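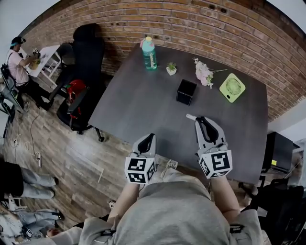 Red-brown brick behind a dark grey table.

Bare brick indoors: your questions

Last looked over April 2021 by Ailbhe Tully. Damp questions checked by Witold Wysocka.

We get a lot of post about brick walls, and most of it begins with somebody having been told something in a shop. These are the ones that come up again and again. We don't sell sealer, we don't take money from anyone who does, and we have no opinion on cushions.

I want to take the plaster off and show the brick. Is it worth it?

Maybe. The pictures that put the idea in your head are of good brick, laid by someone who expected it to be seen. A lot of inside walls were built from whatever was left over and then plastered over on purpose. Take off a patch the size of a tea tray, low down and behind where a sofa will go, and have a look. Then take off another at the other end of the wall, as the first one may flatter it. If you find three kinds of brick and a filled-in doorway, you may still love it, but know before you order the skip.

How long does it take?

Longer than the video. Róisín Cronin and her brother did a chimney breast in Breathnach Terrace and allowed a weekend. It took eight days, and five of those were scrubbing. The plaster came away in an afternoon. The thin grey stuff underneath it did not.

Will bare brick make the room feel warmer?

It may look warmer. If it's an outside wall, you have just removed a layer from it, and we struggle to see how that could help. People write to say their room "feels cosier" and then mention in the next line that they've bought a heater. On a wall between two rooms of the same house it makes little odds either way. On a party wall you may hear more of the neighbours, and they of you.

Do I need to seal it?

The tin says so. The tin would.

Plenty of indoor brick has never had anything put on it and is fine. What people want a sealer for is dust, and dust nearly always comes from the mortar and not the brick. Rub the joints with your thumb. If you get a light smear of dust, brush the wall down, run the vacuum over it with the soft head, wait a fortnight and do it again. Often that's the end of it. If sand runs out when you rub, sealer is the wrong answer and the joints want doing again.

What about Kedano? The man in the shop swears by it.

We tried Kedano and Varnance side by side on the back wall of our office in February last year, with a bare strip between them. Kedano went on shiny, whatever the word "matt" on the front is supposed to mean. Varnance was harder to see once dry, and four of us looked at it from across the room and disagreed about where it stopped. The bare strip looks best. It is also no dustier than the other two as far as we can tell, though we admit we didn't weigh the dust.

One wall in one dry building doesn't prove a lot. It's still one wall more than the leaflet offers.

The leaflet says the sealer is "breathable". Is it?

Ask how breathable, and compared with what. We wrote to the makers of Denano with that question and were sent the leaflet again. If your wall is dry it may not matter. If your wall is damp, anything that slows the drying is a gamble, and the word on the tin won't pay for the repair.

There's white powder on the bricks. Is that mould?

Most likely salt. Water has moved through the wall, brought salts with it, and left them on the face as it dried. Brush it off dry with a stiff brush (don't wash it, you'll put it straight back in). If it fades over a few months, it was probably left from wetting the wall during the work. If it keeps coming back in the same spot, water is getting in there and you should go and look outside: gutter, downpipe, soil heaped against the wall, that sort of thing. Mould tends to be fuzzy or spotty and smells. If you really can't tell, drip a little water on it. Salts usually dissolve.

A firm tested my wall with a meter and says I have rising damp. They've quoted €1,259 for injections.

Did the person with the meter work for the firm with the injections? We've nothing against meters, but the common pin type is made for timber and can give high readings on brick for other reasons, salts included. Before you spend that sort of money, pay somebody independent who doesn't do the repair work. Then check the gutters yourself, on a wet day, with a coat on. Aidan Kinsella had a very similar quote and his trouble turned out to be a split downpipe. We can't say yours will be the same. We can say that looking is free.

Lime or cement for the joints?

For older soft brick, lime, and on this one we're less doubtful than usual. Hard cement in soft brick tends to push the wear on to the brick, and you can repair a joint far more easily than a brick. For newer walls, match what's there. If your builder says "it makes no difference", ask what they used on the last old house they did and whether you may go and see it.

Can I clean brick with vinegar / cola / a well-known brand of washing powder?

You can. We wouldn't. Acids go for lime mortar, and washing powder leaves you with a wall full of washing powder. Start with a dry brush, then a damp one with plain water, and don't soak anything. Shiyu Wei, who looks after the tiles and brick pages on this site, has had good results lifting soot with a dry rubber sponge sold for smoke damage. It leaves crumbs everywhere - put a sheet down.

Can I push furniture right up to it?

On an inside wall, yes, if you don't mind scraping the furniture. On an outside wall leave a gap that you can get your hand into. Big wardrobes are the worst for trapping still air. Tables are rarely a problem as the air can get underneath, though an edge that rubs will take grains out of the mortar every time someone leans on it.

How do I hang things?

Drill into the mortar if it's light, into the brick if it's heavy, and stay away from the edge of the brick either way. There are spring clips that grip a brick without a hole. They need a joint set back far enough for the clip to bite, and on flush joints they fall off, usually at night. We'd not hang a mirror on one.

Does bare brick add value to a house?

Estate agents tell us it does. They also told us that about corner baths. Some buyers will like it and some will see a wall they have to plaster. Do it if you want to look at it.

I've changed my mind. Can I plaster over it again?

Yes, and more people do than you'd think from the magazines. If you've sealed it, tell the plasterer first and tell them what with. Plaster may not stick well to a sealed face, and getting the sealer off is a miserable job - one more reason to leave the tin in the shop for the first year at least.

My question isn't here.

Send it in with a note of how old the house is, whether the wall is inside or outside, and what has been put on it already. Please don't send us bricks.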